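3.2 Sorting surface and containers

Each of the 24 households received the same set of small hardware, 74 pieces in all, and was asked to put it away in whatever order seemed useful. Sorting was done at a table. Iyengar and Fodor had found in their Kivport survey that loose parts were often lost against patterned tablecloths, so we covered the work area with plain white paper.
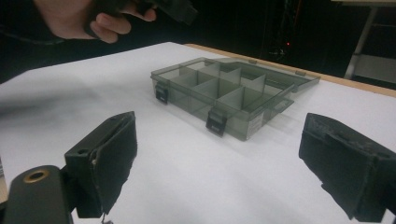
Figure 2. Compartment organizer on the covered table, lid open.

Compartment size mattered more to our households than the total number of compartments. Several people said they wanted one large space for odd pieces – the Jenel boxes used in earlier work had none. A box with a regular grid of rectangular compartments, such as the one in Figure 2, leaves that choice to the user. We also recorded whether the lid was closed and the front latches fastened at the end of a session.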